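Print this page | E-mail this thread

Simulated hand does not let go at the plate

zofie_j wrote:
Good evening to all. I have a problem with the release in our kitchen simulation and I would be grateful for advice. The task is simple: the right hand takes a sweet potato, carries it to the plate and opens. In 9 runs of 25 the hand did not open. The arm waited 20 seconds, then the safety stop came and the run was closed as failed. In the log the open command is sent every time. We use the Namley controller with the default grip settings.
Žofie Jurčo

skokstead wrote:
This is the grip force. Default is much too high for a long object held at one end, the fingers go into the mesh and the solver keeps them there. Lower it and try again.

zofie_j wrote:
Thank you. I lowered it by half yesterday. Now it drops the potato in some runs, and the stuck ones are still stuck.

histier wrote:
I do not agree with skokstead. If the force was the reason, half of it would change something. Look at the left arm. Is it parked with its own command stream? We had a stop where two hands shared one message queue and the open command went to the wrong side.

skokstead wrote:
Possible, but then the left hand would move. Did it?

zofie_j wrote:
It was open already, so I could not see a difference. I put the view from the head camera here, from the carrying part of the task.
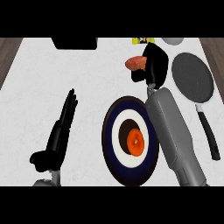 Malý wrote: I would start the left hand closed for one batch. If it opens when the right one should, histier has found your fault, and you can leave the force alone.

Print this page | E-mail this thread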